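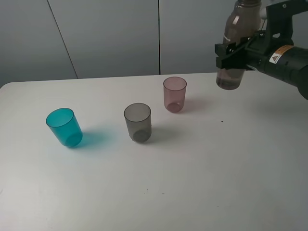 What does a cell technician look after?
A single handling cell: one robot arm with its gripper, the white table it works over, the panelled enclosure behind it, and the cups and bottles used in pouring work. The technician sets the cell up at the start of each day, keeps it in working order and carries out repairs that do not need the manufacturer.

Cell Technician (Setting and Maintenance)
Appiah Laboratory, Brustberg
Full time, fixed term of 20 months
Responsible to: Merike Dambrauskienė, Head of Laboratory Services

The Appiah Laboratory invites applications for the post of Cell Technician at its Brustberg site. The laboratory studies the handling of open and partly filled containers by machine. Its main equipment for this purpose is the pouring cell, known within the laboratory as Enis, which was moved to Brustberg from the Hokville building and is in daily use by research staff.

The post is vacant from July. The person appointed will be the named keeper of the cell and will decide, on each working day, whether it is fit for use.

Main duties

Start-up. The cell is to be ready by 9.00 a.m. The technician brings the arm to its home position, checks the emergency stop and the enclosure interlock, and runs the gripper through its full travel before any bottle is placed in it.

Gripper. The parallel gripper closes on the neck or body of a bottle according to the task. The technician examines the fingers for wear, checks the fasteners on the housing with a torque driver, and resets the closing force whenever the type of bottle is changed. Fingers are replaced in pairs and the change is entered in the cell log.

Table. The arm works from a height reference taken at the table top. The technician checks the level of the table, repeats the height reference after any collision or removal of the table, and cleans the surface with the approved cleaner only. Scuffs that can be felt with a fingernail are to be reported.

Cups and bottles. Tinted translucent cups are used in several colours. The technician withdraws any that are cracked or clouded and maintains the stock list. Liquids are made up to the written recipe, and bottles are emptied and rinsed at the close of work.

Spills. The arm is stopped and isolated before anyone reaches into the enclosure. The technician dries the table, inspects the gripper and the lower joints for liquid, and signs the cell back into use.

Repair. The technician replaces cables, brackets, seals and sensors, and arranges visits by the manufacturer for work on the joints or the controller. Warning labels on the arm must be kept clean and legible.

Records. Every stoppage, however short, is entered in the log with its cause and the part concerned. A written summary is sent to the Head of Laboratory Services each month.

Essential requirements

A recognised qualification in mechanical, electrical or mechatronic maintenance, or equivalent experience in a workshop.
At least 2 years' work on industrial or laboratory robots.
Ability to read wiring diagrams and to carry out safe isolation without supervision.
Clear written English.

Desirable

Experience of teaching positions and tool offsets.
Experience of equipment used close to liquids.
Some knowledge of camera mounting and alignment.

Conditions

The working week is 37 hours, with a start no later than 8.15 a.m. on days when the cell is in use. Annual leave is 28 days in addition to public holidays. Protective footwear and eyewear are supplied. The post does not involve shift work, although the technician may be asked to stay for a manufacturer's visit that runs beyond normal hours; such time is returned as leave.

Training on the cell is given during the first 2 weeks by the present post holder. Appointment is confirmed after a practical assessment covering isolation, a finger change and the height reference.

How to apply

Applicants should send a curriculum vitae and a covering letter of no more than two pages to the Personnel Office, Appiah Laboratory, Room 68, Brustberg. The letter should describe one fault the applicant has traced and repaired on an automatic machine, stating how the cause was found. The names of two referees are required, one of whom should be a present or recent supervisor.

Shortlisted applicants will be asked to attend an interview and a short workshop exercise on the same day. Reasonable travel costs within the country are repaid on production of receipts. Applicants who need adjustments for the workshop exercise should state this in their letter.

Questions about the duties of the post may be put to Merike Dambrauskienė through the Personnel Office.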